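How to bring a tidy-up robot onto a shared workbench (and keep everyone on side)

Posted Oct 9, 2021

We started handing the end-of-shift clear-down at our Prultville print and mailing shop to a robot arm in April, and I have been wanting to write this up ever since. I love this project! It has changed my working day more than any new computer ever did, and most of what made it work was ordinary stuff: talking, labelling, moving a kettle. If you are about to try the same in a small workplace, I hope this saves you a few weeks.

Our arm came through Zereck, and we plan its jobs in a program called Oria. You may have something quite different, but the steps should carry over.

Step 1. Write down the boring jobs

Put a sheet of paper by the bench for a fortnight and let people add to it whenever they catch themselves doing something dull. Don't edit it. Ours ended up with 39 lines on it, from "putting pens back" to "finding the tape AGAIN".

Then sit down together and mark the ones people would be glad to lose. This matters. Two of my colleagues like rolling up the posters at the end of a job - it's their quiet ten minutes and their chat - so rolling stayed with them. The robot got the picking up and putting away.

Step 2. Choose 5 things to begin with

We began with pens, tubes, tape rolls, rulers and sponges. All light, all cheap, all fine if they get dropped. Leave knives and anything with a cable until much later.

Give each thing a home the arm can reach. Pens go in a wide pot, tubes in a long open tray. We had everything in deep drawers before, and changing that turned out to be nicer for the humans too (I can find a marker now!).

Step 3. Agree who is in charge of the bench

Our rule is that the person at the bench is in charge, always. If you want the arm to stop, press stop, and you don't owe anyone a reason. We wrote it on a card and stuck it next to the start button.

Make sure everyone on every shift has pressed that stop button themselves before the first live run. Reading about it isn't enough.

Step 4. Teach it slowly, with the people who know the job

Book short sessions, half an hour at most. Whoever normally does the tidying should be the one showing the arm where things go, and they should be paid for the time as training. We saved 137 practice runs in the first batch, all done by bench staff, and you could tell. They knew that tubes roll, and that a pen left beside one is easy to knock.

Vary the layout between runs. Turn the pen round, lay the tube at a slant, leave things close together. A bench set out neatly for practice teaches very little about a bench at the end of a long shift. 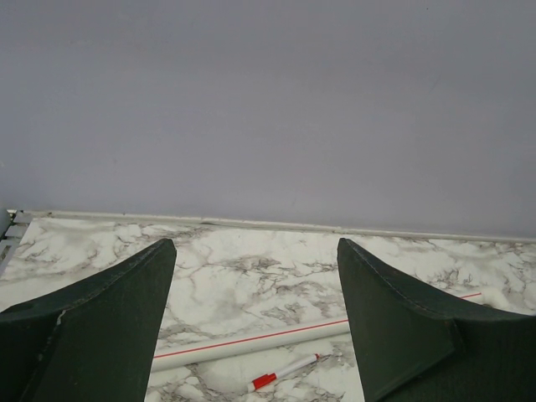 Will people lose hours when the robot takes over the tidying?
It depends on what your managers do with the time, so get that settled in writing before you start. Here the clear-down time went into proofing and customer calls, and everybody's hours stayed as they were.

Step 5. Keep a snag book

A plain notebook is best. Write the time, what the arm was doing and what you did about it. Read it out at the weekly catch-up and pick one snag to fix. Our first fix was moving the kettle, which had been sitting right where the arm wanted to swing.

Step 6. Look again after a couple of months

Ask what has got better and what people miss. We learned that the new starters no longer knew where anything lived, so everyone now does one clear-down by hand each week. It takes almost 39 minutes and we put the radio on.

Next on our list is the Geagea folding table at the back, which has its own sheet of paper up already. Three lines so far, and two of them are about staples.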